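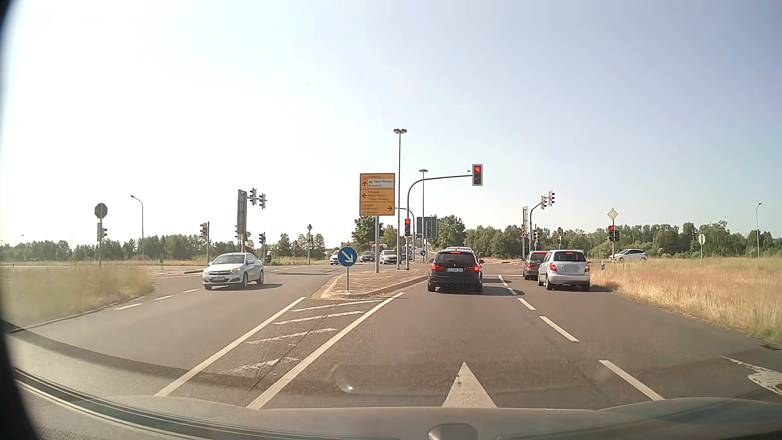

By M. Holloway

News > Automation > Vehicles

Last updated: 2026-08-31

Sitedero has put its automated test car back on public roads south of the Main after refitting the forward camera behind the windshield. The car was off its regular route for eight days while the mount was replaced and the camera set up again.

The route takes in the large signal-controlled junction where the signs point straight on for Dieburg, left for Rodgau and right for Langen. The company uses the junction as one of its check points. The camera has to pick out the overhead red light on the curved mast from the second red light lower down on the same mast, and match both to the lane the car is in. With a black wagon stopped ahead and a silver hatchback in the next lane, it also has to hold on to two sets of tail lights at the same time.

The old mount was glued to the glass and had started to creep. Technicians at the Bakton workshop noticed it during a routine service, when the horizon line in the recorded video sat lower than it had after the previous one. The software corrects for small changes of that kind by itself, but the correction was getting close to the limit the company allows. The car was taken out of use the same afternoon.

The new mount is made by Jidix. It is a metal bracket held by a bonded plate, with a locking screw on each side. The camera can be taken out for cleaning and put back without losing its angle, according to Sitedero. The old part had to be warmed and pried off whenever the lens needed more than a wipe, and the calibration had to be done over from the start each time.

Setting up the camera starts indoors. The car is parked on a level floor with the tires at their normal pressure and the fuel tank at least half full. A printed target board is placed in front of it and the camera takes a series of pictures while the board is moved between marked positions. The software works out the camera's height and tilt from those, and the technician compares the result with a tape measure and a digital level. If the two don't agree, the screws are loosened and the work is repeated.

The road part comes next. A safety driver takes the car around the route by hand with the automated functions switched off. The camera records lane lines, stop lines and signal heads, and the results are compared with a stored map. The latest set of recordings covered 367 signal heads, including ones turned sideways for crossing traffic, which the system has to find and then disregard. Five were assigned to the wrong lane on the first run. The technicians traced these to the tilt setting, changed it slightly and drove the route again. All five were assigned correctly on the second run.

Glare was the other item on the work order. Pale shapes from the dashboard show up in the lower part of the windshield when the sky is bright, and the bottom of the image also takes in the dashboard itself. The software has a mask that tells it to skip that area. The mask was drawn for the old camera position, so it was redrawn for the new one. Sitedero also plans to fit a matte cover over the dashboard in September and will redraw the mask again after that.

Day-to-day care has changed a little as well. The inside of the glass in front of the lens is now cleaned before every drive with a dry microfiber cloth. Spray cleaner is no longer used there, as it left a film that the camera saw as haze. The locking screws are marked with a line of paint so the driver can see if one has turned. The connector behind the mirror is checked once a week.

A full calibration takes up to 54 minutes with the new bracket if nothing has to be repeated. Sitedero did not give a time for the old mount.

The automated functions are still limited to daylight and dry roads, and a safety driver stays behind the wheel at all times. The company says those limits were not affected by the repair and that it has no date for changing them.

The old mount has been sent to Jidix, where the adhesive will be tested for heat damage.

Related items

Bakton workshop adds level floor for sensor work
How worn lane markings are handled in test drives
Jidix to supply brackets for side cameras
Sitedero extends daylight testing through September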